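Home Kitchen Laundry Workshop Storage Money Matters Search

Filed under: Before You Buy

Should You Budget for a Robot That Tidies Up? Tips From Someone Who Would Still Rather Buy a Bin

14/03/2023

Every few months a reader writes in to ask whether it's time to start putting money aside for a home robot. I used to answer with one word. The letters keep coming, the brochures keep getting glossier, and a few people have told me they are holding off on a new dishwasher until "the robots are ready," so I suppose a longer answer is owed.

My short answer hasn't changed much. Keep the dishwasher money for the dishwasher. If you still want to plan for a machine with hands, plan for it the way you would plan for a table saw or a chest freezer, with a pencil, a tape measure and a bad attitude.

Start with the job and leave the machine for later. Write down the chore you hate and be specific. "Tidying" is useless on a shopping list. "Getting the candy off the coffee table and back in a dish, putting the slipper by the door, standing the bottle up" is a job you can price and time. You may find you can do it yourself before the kettle boils.

Then think about how mixed that job is. A floor vacuum does one thing on one surface. A table at the end of an evening has hard things, soft things, shiny things and crinkly things, and they are all touching each other.
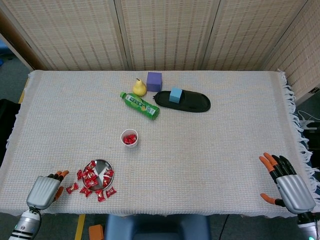 5 min read

Two hands with orange fingertips, and look at what they have in front of them. Wrapped candies, a paper cup with more candies in it, a steel plate, a bottle on its side, a slipper with a foam block resting on the strap. My kitchen table looks like that by dinnertime, minus the blocks. When a salesperson says the machine "handles everyday objects," this is the kind of tabletop you should ask to see it clear from start to finish, while you stand there with your coat on.

Small wrapped candy is a good test, by the way. The ends are twisted, the wrapper is slippery, and a squeeze in the wrong place shoots the thing across the room. A paper cup is another one. Anybody can hold a brick.

WHAT TO ASK BEFORE YOU TALK PRICE

Ask what happens when it drops something. Does it stop, carry on, or call you over? If it calls you over, you have bought yourself a supervisor's job.

Ask who was steering during the demo. Some demonstrations are run by a person out of view, and a polite question usually gets a straight answer. If you get a long one, put your checkbook away.

Ask to bring your own things. I'd take a tea towel, a sticky jam jar, one glove and a bag of clothespins. Cloth matters more than people think. A loose tablecloth with a fringe shifts and bunches when you drag a plate over it, and a demo on a bare counter won't tell you a thing about that.

Ask for the reach in inches, standing where it will stand at your house. Many kitchens have a corner that nothing reaches, me included.

THE BUDGET PART

Take the sticker price and write it at the top of a sheet. Under it go the lines that never make the brochure. The Gundau tabletop arm I was quoted on last August came to 3,870, which I thought was steep but at least it was a number. Then came the service plan at 299 a year. Replacement fingertip pads were sold in packs of four for 20, and the fellow on the phone couldn't tell me how long a pack lasts. He said it "depends on use." So do shoes, and the shoe store can still give me a rough idea.

The Urum people were friendlier and wouldn't quote at all without a home visit. Terkolmont wanted a deposit before they would discuss delivery. I don't say either of them is up to anything. I do say a household budget can't be made out of "contact us."

Lines to put on the sheet:

Delivery, and getting it up your stairs.
A service plan, and what it costs once the first year's rate runs out.
Wear parts, with the price of each and who stocks them.
Any monthly software fee. Ask whether the arm still moves if you quit paying.
An electrician, if the only free outlet is the one behind the fridge.
The shelf, cart or table it needs to stand by.
Whatever it breaks. Pick a figure and don't be kind.

Add it all up for four years. If the total makes you laugh, you have your answer.

MAKE ROOM ON PAPER FIRST

Tape the footprint out on your floor and live with it for a while. Masking tape is fine. Walk around it with a laundry basket, open the oven, let the dog in. I did this for the Gundau and had stubbed my toe on a machine I didn't own by the second morning (on the chair I'd moved to make room for it, to be fair).

Plan the cords too. Anything that plugs in near a table will have a cable where somebody's foot wants to go, and a long tablecloth hides it nicely until you trip. Run cords along the wall and clip them. This tip is good for slow cookers as well.

IF YOU MUST

Rent before you buy, if anybody near you will rent. Get the return terms in writing. Keep the box. Pay with a card that lets you dispute the charge. And don't sell your old way of doing things until the new one has been through a holiday dinner.

CHEAPER FIXES FOR THE SAME MESS

A lidded dish for candy, so it stays in the dish. A shallow basket at the end of the table for whatever doesn't belong on it. A boot tray by the door for slippers. I keep a Tully caddy on the counter for the odds and ends, the plain one with the handle, and empty it before bed. It has no service plan. The handle is a bit sharp on the underside, so go over it with fine sandpaper before you use it.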